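Humanoid hand on bench cell misses small parts after pad replacement
Posted March 23, 2019

Hiu-tung Lau
Our training centre operates a single bench cell, consisting of one arm with a five-position pick program and a humanoid hand. The cushion pad on the table was recently replaced. The hand now closes above the smaller hex nuts, although large nuts are still collected without difficulty. The wrist was recalibrated 2 times with no change. Is a full re-teach of the cell required?

Rahel Kofler
A full re-teach should not be necessary. A new pad is seldom the same thickness as the old one, and it will settle under load for the first 800 cycles. Please proceed as follows.

Measure the pad height at the centre and at each corner with the arm parked. Enter the mean value as the surface offset. Re-teach the small nut position only, at reduced speed, with the fingertips brought down until they just touch the fabric.

Parts should be set out in the same order for every trial, with the nuts along the back of the pad, the gear flat and the plate clear of the palm.
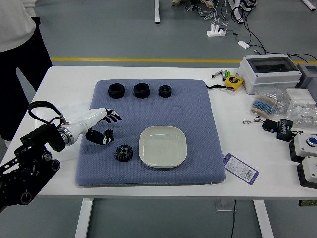

The thumb should be checked last – its clearance over the gear is the smallest in the cell, and an offset that suits the nuts may bring it too low. Repeat the height measurement in April, once the pad has settled.

potwood_tech
Had the same fault. Ours was a loose wrist ring. Tighten it and try again.

Comments (2)

Hiu-tung Lau: The offset was out by some 13 per cent. Small nuts are now collected reliably. Thank you.

kusteo: Please also confirm that the cable loop does not catch at full reach.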